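January, staff kitchen notes, second week of the sink trial

Writing this up before I forget which complaints came from which shift. Steltwood want one entry per week in the workshop book and so far the entries have all been theirs, so here is one from the people who eat lunch in the building.

Trial as agreed: the machine does plates and bowls after the midday sitting. No knives, no glasses, nothing with a lid. Iddrisu stays within reach of the stop button the whole time. That last line was added on day one and I don't see it coming out again soon, which means we have a washing-up robot and a man standing next to it. Before the trial we had a man washing up.

Logged so far: 138 plates attempted, 38 needed a person to step in. Amegashie's summary sheet calls these "assists". Selorm calls them doing it yourself with something large in the way. I've asked for the two kinds to be split, because nudging a plate half an inch and taking it away altogether are different jobs, and the sheet gives both a single tick.

The drainer tray in the right-hand basin is where most of the talk has been. Plates go in there at an angle and the hand takes them by the edge. Pink ones are the flat sort with the small raised rim, and we've kept to those this week so the numbers mean something.

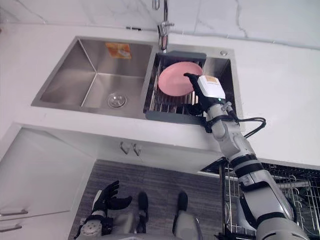

**Shamim Bangash**
Workshop technician, day shift

Things people have said to me, more or less in their words:

- Estrella used to do the plates with whoever was on with her, and that was when she found out who was off sick and who wanted to swap. Now she hears it late or from the rota. She isn't against the machine. She wants to know where that conversation is meant to go.
- Iddrisu says watching is more tiring than washing. I believe him. I did one sitting in his place and my shoulders were up by my ears at the end of it.
- Selorm asked if his hours change. The answer from upstairs was "not during the trial", and he noticed the last three words, as did I.

The cables at the right wrist still loop out over the worktop. I'd like them clipped back before anyone puts a mug down on that side. Raised it with Amegashie, told it was "on the list". I have not seen the list.

Also the floor. With the machine standing at the double sink you can't get to the cupboard under it, and that's where we keep the cloths. Moved the cloths to the side cabinet for now. Small thing, but that is one more habit 6 people have had to change so that one machine doesn't have to.

On the money, the quote says 296 hours saved over a year. I went through it with Abena and neither of us can find where the standing-by time has been taken off. She has written to Alluvham, who did the sums, and asked for the working. If they come back with a proper answer I'll paste it in here and say so.

To be fair to it: the grip is gentler than I expected, and it doesn't mind the job. On a heavy day I can see the use. I'd be happier if someone would say which heavy day, and what Iddrisu is supposed to be doing by then - he was hired to fix benches.

For next week:

- split the assist count (me)
- clips for the cables (Amegashie, chase them)
- try the bowls only if plates hold steady, and not on the same sitting
- Estrella to have ten minutes with the rota sheet at the end of lunch, paid, while the trial runs
- ask again about the hours, in writing this time

Abena, if you read this before I see you, the spare stop button is in my drawer and the battery wants checking.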